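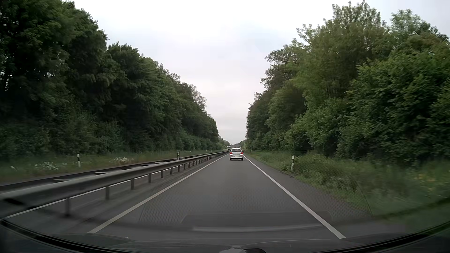
2 min read

Is a single lane with a guardrail on one side really safer, or does it just feel like a trap?

Posted by Kusum Semwal in Roads & Driving

I drive from Umham to Tully and back for work, and a long piece of it is one lane my way, trees on both sides, guardrail all down the left with the oncoming traffic on the other side of it. If you get behind a slow car you stay behind the slow car. There is a white line on each side of you and that's your world for 14 miles.

Everybody at work tells me this is the safe kind of road. I'd like to know who decided that. What I see is people getting annoyed and closing up on the car in front, and then I have a rail on my left and trees on my right if something goes wrong. How much gap are you supposed to leave on a road like this? And does the barrier do anything for a car my size, or is it there for trucks?

374 views, 2 answers

Aoife Ó Ceallaigh

I'd be careful with "everybody says it's safe," but on the barrier they have a point. The crash you really don't want is head-on, and a rail between you and the oncoming trucks makes that one much less likely. It isn't magic. A rail that does fine with a car may not hold a heavy truck, and it depends on the type and how it was put in. If you want to know what yours is rated for, ask whoever maintains the road and don't take it from a forum, me included.

It won't help with the tailgating. Pick a post or a shadow on the road, wait for the car ahead to pass it, and count seconds until you get there. Under 2 is too close for me even on a dry day, and I'd want three or more, extra in rain. People say a big gap only invites someone to cut in. On a single lane with a rail, where are they going to cut in from?

Look past the car in front too. A straight road makes you stare at one bumper, and you find out about the brake lights late. If the one behind is on your tail, leave even more room ahead so you can slow down gently.

I don't buy the idea that the speed limit is a target, either. If the hatchback in front of you is doing a bit less, over 14 miles you've lost very little.

dieselpete_tully

just get a dash cam. I have the Fitbridge one and drivers back off when they see it. also put better tires on, Trarkias are good, did mine in April and never looked back

Aoife Ó Ceallaigh (comment)

How would the driver behind you even see it? Mine sits behind the mirror and I can't make it out from the next parking space. Tires, fair enough, if the old ones are worn. They won't fix a short gap.

Kusum Semwal (comment)

Thanks, I'll try the counting. Still not sold on the rail, and I notice there's no answer on where you go if you break down, because the shoulder on my side looks like nothing. I'll write to the county and see if they say anything useful. Last time I got a form letter.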